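Friday, workshop, pm. Leather sofa, cream tufted one

Valente balm came finally, 200 ml tin so enough for both sofas if we don't slap it on. Tried it on the back of the left seat first where it won't show. Left 10 min, buffed with the old cotton sheet. Colour hasn't shifted that I can see, Fenna says a touch darker, will look again in daylight.

Vacuumed the tufting before anything else. Soft brush head, NOT the crevice tool (scratched the Plalitz chair with it in October, still annoyed). Buttons all tight except one, gave it a tug and it holds, leave it. Crumbs and a hair grip down the seam between the seats, go in there properly next time.

Creasing on the front of the seats is just wear. Américo wanted to steam it. No!! Leather. Balm again in 12 weeks and see.

Cushions: teal one stays at the left end. Grey pillow cover washed at 30, came out rumpled, didnt bother ironing. Catarina wants it in the middle, Yến thinks it slides down there, try it and see over the weekend.

To do
- second coat on the arms
- ask Senga re spare buttons
- more cotton cloths, we're down to two
- put lid back on the blam tin, whoever had it last 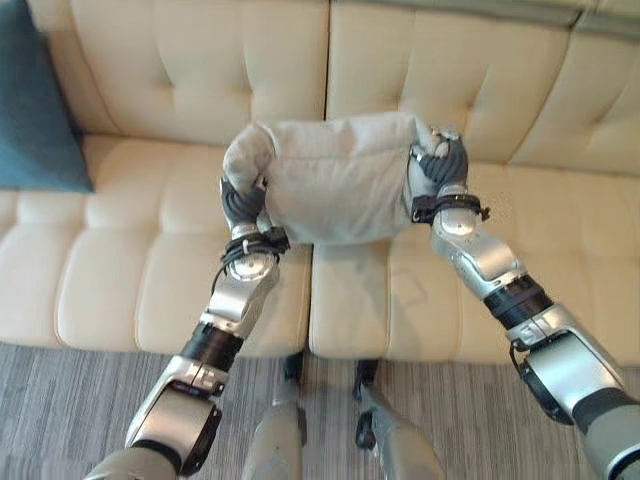

Grey pillow over the middle seam, teal at left.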